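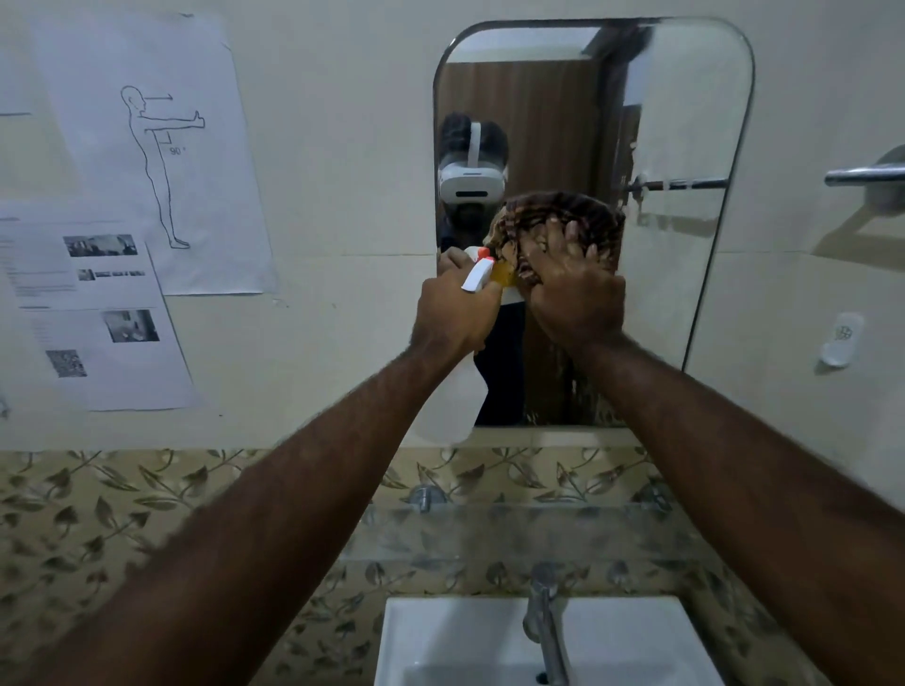
Spray bottle and cloth at the bathroom mirror.

12 comments | 5 shares

To: Tistwood racing list
Date: 3/7/20
Subject: Re: Grederel moving to the all-weather track

> The Tevutell people say the new surface at Dudek Park will cut
> cancellations to almost nothing, and that field sizes will go up
> once trainers trust it. The Grederel Stakes moves over in November
> with the purse unchanged. I think this is good news for all of us
> and we should get behind it.

I'd like to get behind it too, but I have a few problems first.

Cancellations: Dudek lost 2 cards last season. One was the flood, and the other was the power going out in the grandstand. I don't see how a new surface fixes the lights. If they have a longer record to show us, fine, let's see it. The handout skips straight to the sales pitch.

Field sizes: the Grederel drew 11 runners last year on grass. It draws well because it's a grass race and there isn't much else for those horses at that distance so late in the year. Move it to a synthetic track and you get a different set of horses. Maybe more of them. I doubt it. The two barns I talk to both said they'd ship elsewhere, and one of them has had a runner in it five years straight.

"Purse unchanged" also deserves a second look. The entry fee went to $475 in the same notice, down near the bottom of page two. Same purse, higher fee -- somebody is paying for the new track and I think it's the owners.

And has anyone here walked on the stuff yet? I asked to in the fall and was told it wasn't ready for visitors.

I'll change my mind if the first few cards go well. Until then I'd ask that the list not sign the support letter in all our names. Put mine down as a no for now.

Does anybody still have last year's entry form? I can't find my copy and want to check the old fee.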